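Simulated chores and the robotics club

Mar 30, 2020

I said I would write up the club's simulation project once I had sat through a full evening of it, and now I have. I went in doubtful and came out a little less so, but only a little.

The club is the one Anoma Thambiah runs for second-year students. The project is called Grirnalow, a name Khalil Nseir picked and will not explain. The idea is to have an arm do household pickup tasks in a rendered bedroom, 200 trials per object, and then compare students' control scripts on a shared scoreboard.

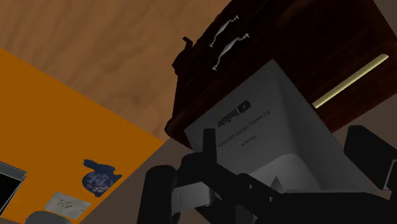 My problem with simulated grasping has always been contact. Friction is a number somebody typed in, and a script that scores well may only be good at that number. Khalil's answer is to vary the objects, which helps some. The YouTube plaque, a flat panel with a thick border, asks something different of the fingers than a thin rod would, and it was upside down in the gripper when I looked. The scoreboard has no opinion on that. A held object is a held object, and I think that's a mistake. If I asked a person for a plaque I'd care which way up it came.

Nazma Ekanayake's script was leading with 120 successes. I asked her how many of those she had watched. Twelve, she said, which is at least a straight answer. I'd like every student to watch 29 of their own failures before touching another parameter, and I told Anoma so. She wrote it down - we'll see. 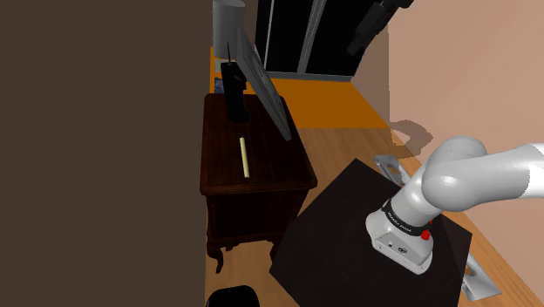 The other thing I keep asking is what happens in June, when they plan to move the best scripts to a real arm. Kauko Riihimäki says the transfer will be "mostly calibration." I have heard that sentence before. A simulated joint has exactly the slop you gave it, and a real one has its own ideas after a few months of student use.

Still, they are learning to log their runs properly, and two of them now argue about scoring rules without being prompted. I'll go back when the first real trials are done, and I'll want the failure logs too.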